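3.2 Handling losses between packing shed and retail

Berry shatter was recorded as the mass of loose berries per crate at three points: leaving the shed at Stenine, on arrival at the Sutby depot, and after one night in the cool room. The study covered 300 crates of a seedless table grape sold locally under the name Rivadeneira. Crates were lined with paper on alternate pallets, and the two groups travelled on the same truck. Rachis browning was scored by eye on the scale set out in Section 2, with the colour card held beside the main stem.
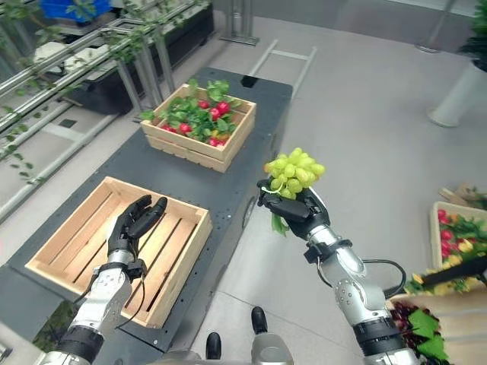

Judite Neves objected at the review stage that shatter measured by mass hides the difference between a few large berries and many small ones, and that a grower is paid on appearance in any case. We kept mass as the main measure for comparison with earlier seasons, and added a berry tally for the last 13 pallets. The tally gave 1,083 loose berries across both groups. The ranking of the groups did not change.

Unlined crates lost more fruit on the road leg than in the cool room. In lined crates the pattern was reversed, although the difference was small and within the spread between pallets. Stem browning followed storage humidity more closely than it followed liner type. Henríquez and Villalba report the same for an earlier harvest in the Sovar district, where the fruit was picked in the afternoon and held overnight before packing.

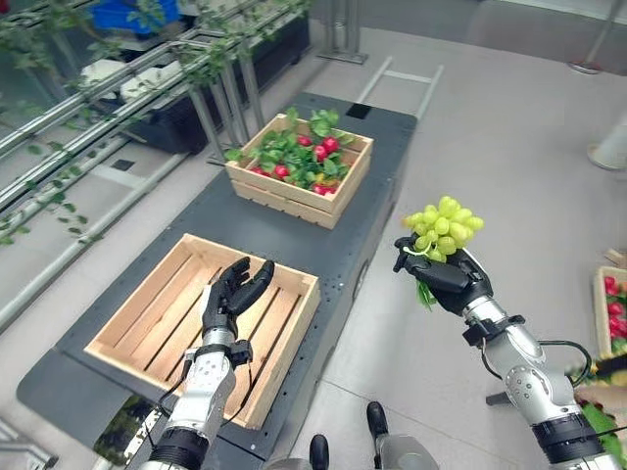

Does a paper liner slow cooling enough to matter? It adds to the time needed to reach store temperature, but in this trial the delay had no measurable effect on berry firmness.

The liner also makes a wet crate harder to spot. Condensation formed on two pallets after the depot door was left open during unloading, and both were dropped from the humidity analysis. They remain in the shatter totals. Readings for one further pallet were taken late and are marked in the supplementary table.
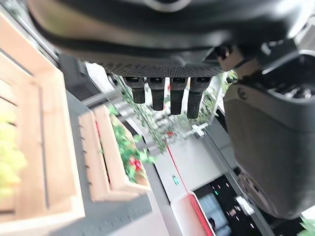

Figure 4. Black multi-fingered hand, close view.

Bunch weight had a weak effect. Heavier bunches shed more berries in absolute terms, but the share lost per bunch was flat across the weight classes. Bunches with short shoulders were under-represented in the sample, and the result should not be extended to them. Stem thickness was not recorded at picking. Valentina Durán has since added it to the November protocol, along with a second humidity logger at the rear of the truck.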